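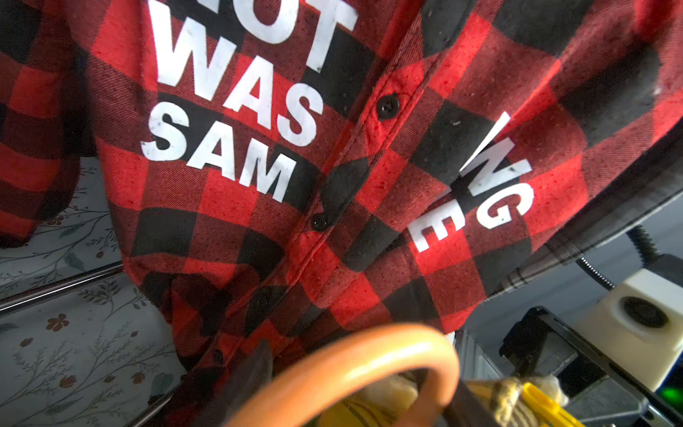
Ok so. Quick one, kids are at swim, I have until they're not.

I am quitting the fabric softener. Again. Third try, and this time I mean it because I finally worked out what was going on with the towels.

Background for anyone new: we moved to Joly in March, into the house with the well. Old place was city water. Never thought about water once in my life. Six weeks in and everything out of the dryer felt like cardboard, so I did what my mother did and poured more blue stuff in. Felt nice for a week. Then the bath towels stopped drying anybody. You'd step out of the shower and just sort of push the water around.

Softener leaves a coating. That's the whole job of it. Coats the fibers, fibers feel slick, slick fibers don't drink. I knew that in the back of my head the way you know you should floss. What I didn't know is that hard water was leaving its own junk in there too, and then the detergent wasn't rinsing out all the way, and on top of that I was using way too much detergent to begin with because the line on the cap is a suggestion from people who sell detergent.

So three layers of crud. Lovely.

Here's what I did, in order, mistakes included.

First I stripped the towels. Bathtub, hot as it comes, borax, washing soda, a scoop of powder detergent. Left it from after breakfast until school pickup, stirred it with a broom handle when I remembered. The water went the color of weak tea and then the color of I don't want to discuss it. These were CLEAN towels. Out of the cupboard clean.

Mistake: I put the navy ones in with the white ones. I know. Don't write in. We have pale denim towels now and they're fine, guests think it was on purpose.

Drained it, ran everything through a plain wash with no soap at all, and there were still suds in the window of the washer. No soap! Suds! Ran it again. Less suds. Called it good.

Second thing, cut the detergent. I use 40 ml of liquid now for a normal load and that felt insane for a week, like washing with a rumor. Clothes come out clean. Smell like nothing. It took me a while to be ok with smelling like nothing.

Third thing, vinegar in the rinse slot, but only for towels and only every few loads. I was doing it every load and then read that it can be rough on the rubber bits in some machines, and our washer is a Trirel that came with the house and I'm not looking to meet the repair guy. If yours has a manual, check. Ours didn't come with one, it came with a dent.

Does it smell like salad? In the washer, a little. Not after the dryer. My oldest says it does but my oldest says that about everything.

Fourth, and I dragged my feet on this one, lower heat in the dryer. I had been running it on high since forever because high is fast and I'm always late. High is also how you get cracked lettering on every shirt with a print, and elastic that gives up, and that crunchy thing on waistbands. Medium takes longer. I start it earlier. Not a big revelation, just annoying.

While I'm on shirts with prints: inside out, cold, no softener, hang if you can stand it. I don't always do it. The ones I care about, I do. Anything already cracked is past saving as far as I can tell, and I tried the parchment paper and iron trick on an old camp shirt and got a shiny patch and a burnt smell so no, I can't recommend it. Maybe somebody has better hands than me.

Flannel gets its own rules in this house now. Flannel picks up every speck of lint in the county, so it does NOT go in with towels, ever, I don't care how small the load is. Cold wash, inside out, gentle, out of the dryer while it's still a bit damp, and over a chair for the last of it. If you leave it in to cool in a heap you'll be ironing, and I don't iron. We've got a lint brush living on top of the dryer, which helps, when it's on top of the dryer.

The wool balls. People keep asking. I bought the Brivora ones, had six, have two. The dog believes they're his. Did they do anything? The load maybe dries a little quicker, I never timed it. They're loud. Static is still static. I wouldn't buy them again but I wouldn't talk you out of it if you've got no dog.

Ok what about the actual water. A real water softener, the tank with the salt, is the right answer and I know it. We got one quote, from the place over in Bidard, and it was $2,679 put in, and I laughed, and then I stopped laughing because the kettle looks like a cave. Saving up. It's on the list after the gutters and before the fun stuff. If anyone has put one in themselves I'd love to hear how bad it was. My husband thinks he can do it on a weekend. He also thought that about the deck.

Meanwhile I clean the washer once a month, hot empty cycle, washing soda in the drum, and I pull the little drawer out and scrub the slime out of the softener slot. Please go look at yours. I'll wait. Gross right? Mine had been like that the whole time I was pouring "spring meadow" through it onto everyones pillowcases.

Where we've landed, 8 weeks in: towels dry people. Gym stuff doesn't have that smell that wakes up when you get warm in it. Sheets are a touch rougher than before, not going to lie, and I miss the softener on those the most. Might be I just got used to the slick feeling. I've thought about cheating, just for sheets. Haven't yet.

Money wise I haven't done the math. One box of washing soda has lasted us the whole stretch and there's still half of it left, and I'm buying detergent a lot less. So it's down. By how much, couldnt tell you.

Few quick answers from the comments last time:

Yes you can strip sheets the same way, no I wouldn't do it more than once or twice a year, it's hard on them.

No, not on wool or silk or anything stretchy. Please.

Yes powder over liquid if you're on a well, I've been told, I'm using up the liquid first and then switching. Will report.

Baking soda isn't the same as washing soda. I made that mistake too, it did pretty much nothing, and I had a very clean tub.

The person who asked about line drying: would love to, the pollen here is unreal, everything comes in yellow. Maybe in the fall.

Ok it's 5:40 and somebody is going to be standing in a lobby with wet hair. There's a load in the washer I forgot from this morning too so that's getting washed twice. Next time the stain post, I keep promising it, I have the grass one and the sunscreen one worked out and I'm still losing to spagetti sauce.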